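Why Do Plants Have Stems?
By Sebastian Neagu
November

My niece asked me this on Monday while we were pulling up old bean plants in my garden in Nivindale, and I loved the question so much I had to write it down for you!

A stem is a bit like a bundle of drinking straws. Water goes in at the roots, and tiny tubes carry it up to the leaves and the flower. Other tubes carry sugary food from the leaves to wherever the plant is hungry. Busy place, right?

Stems also hold leaves up where the light is. Leaves need light to make food, so a plant stuck in the shade will often stretch and lean to find some. (I had a sunflower lean right over my fence once - the neighbors got all the seeds.)

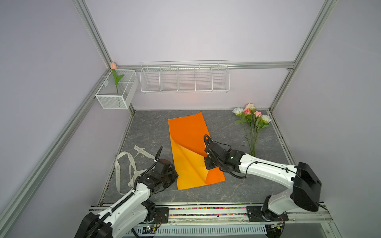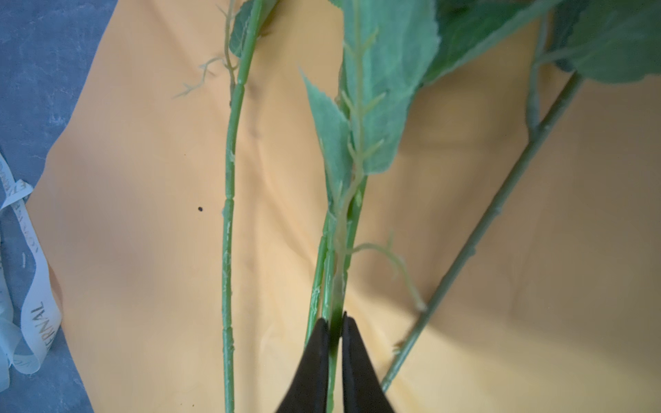
Artificial stems and leaves, with a pale pink tulip in the first picture.

Want to see the straws at work? Ask a grown-up to trim the end off a stick of celery that still has its leaves. Stand it in a glass of water with plenty of red or blue food coloring, then go to bed. In the morning, look at the leaves, and look at the cut end too. See the little colored dots? Those are the tubes!

I tried it with 3 colors at once, in 3 glasses, and my kitchen table in Jarkport was never the same again. Put a towel down first.

136 shares
4 comments

More for curious kids
Why are leaves green?
How do seeds know which way is up?
Do trees sleep in winter?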